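**Handout 4: Working rules for the gripper cell**
Course: Safe Automation, Fesham workshop
Thu 10 August

Please read this before the practical. The rules are the same for the simulator and for the real cell, so you should learn them in the simulator first.

## 1. Before motion

- Say the word "moving" aloud, also when you are alone at the desk.
- Check that the speed limit is set to 100 mm/s. In April it was 155, and old copies of this handout still show that value. Please throw them away.
- Load the tool file again after each change of fingers. Do not trust the file of the last group.

## 2. Force

The grip force in the Plisel exercise starts at 20 N. You may raise it in small steps, and you write each step in the log with your initials. The payload limit for all exercises is 350 g, and this includes any adapter you add to the part.

## 3. Start and end position

A program begins and ends with the fingers open and with nothing between them. Many students write only the first half of this rule in their code. The end position must be commanded also when the program stops by an error which can be recovered. An emergency stop is a different case, see section 5 of the Udham notes.

Before you give the start command, compare the finger state on the screen with the state in the program. 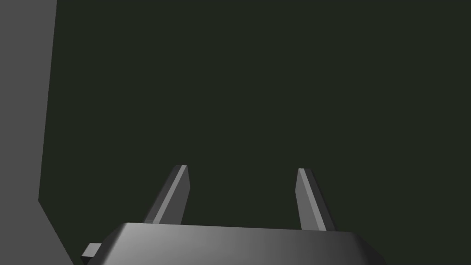

Pascal Mallet objects that opening the fingers after an error can drop the part, and he would prefer that they hold until a person confirms. I agree for heavy or sharp parts. For the foam parts of this course we keep the rule as written, but put his version in your report if you choose the Abdelaziz task.

## 4. Log

One line for each run: time, speed, force, result. "OK" is not a result. Write where the part was at the end.

Bring the log on paper to the practical.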